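The Second Life of the Village Workshop

By Minttu Lahtinen

The first thing you notice in Purkau is the sound. It's a Saturday morning, the bakery line is out the door, and from the old creamery next to the church comes a steady rasp of files, a mallet, somebody laughing, and then the long rising whine of a lathe getting up to speed. People in line don't even turn their heads. They're used to it by now!

Purkau has 2,939 residents, one supermarket and, for the past few years, one of the liveliest shared workshops I've ever set foot in. It's called Nurmi, after the meadow behind the building, and it opens at eight. By a quarter past I had been handed an apron, a cup of very strong coffee and a chair leg.

The chair leg belonged to Tapio Manninen, a retired bus driver who has been restoring the same set of dining chairs since October. He bought them at a farm sale, badly painted, and found birch under the paint. Now he's turning new legs for the ones that were beyond saving, and he talks about the grain the way other people talk about their grandchildren.

"I never held a chisel until I was sixty," he told me. "My father had a whole wall of them and I wasn't allowed to touch one. So you could say I'm making up for it."

Places like this used to be common. Most villages in the area had a smith, a cooper, a wheelwright, or at least a farmer with a good shed who didn't mind company in the winter. When the creamery closed, the building sat locked for years, with pigeons in the roof and a birch tree growing out of the gutter. Saimi Saarinen, who grew up across the street, got tired of looking at it. She wrote a letter to the town asking for the key, and to her great surprise the key came back in the mail.

What followed was two winters of scraping, wiring and sweeping (the pigeons took some convincing). Saarinen kept the white tile on the walls and the big drain in the floor, and she put the woodworking in the old cheese room, where the light is lovely until well into the afternoon. Metal went to the back, behind a thick door. Upstairs there are sewing machines, a loom that takes up half a room, and a kettle that never seems to get cold.

Membership is 300 a year in the local money, less if you teach. That second part matters a great deal. Nearly everybody ends up teaching something, whether they planned to or not. Tarun Rathore came in to fix a bicycle rack and stayed to run the Thursday welding evenings, which now have a waiting list. He learned the trade in a shipyard and he is wonderfully patient with beginners.

"Your first weld looks like chewing gum," he said, cheerfully. "Your tenth looks like better chewing gum. Then one night it's a weld, and you want to show everybody in the building."

And they do show everybody. While I was there, a girl of twelve or so came running through from the back holding a coat hook she had bent herself, and all work stopped while it was passed from hand to hand. Tapio tested it with his own coat. It held.
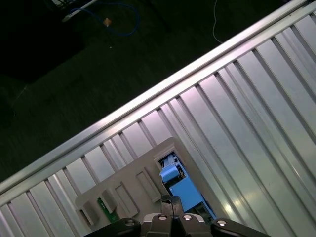 Slotted aluminum work surfaces suit people who like to bolt things down and start over.

Old and new tools get along better than I expected. Ilari Kauppinen, the youngest of the regular teachers, loves aluminum profile and could talk about brackets all day, but he also spends his lunch breaks at the loom. He is weaving a blanket in two shades of gray. Ask him which he likes better and he goes red and changes the subject.

Other towns have started to call. Dreso, down the valley, has an empty schoolhouse and a group of people eager to fill it, and Saarinen has been over twice to look at the floors. Her advice to them was to buy good vises, put the coffee where people have to walk past each other to get it, and leave the doors open on market days.

I went home with sawdust in my shoes and a spoon I had carved under Tapio's supervision. It's lopsided and a little too thick in the neck. I've been eating my oatmeal with it all week.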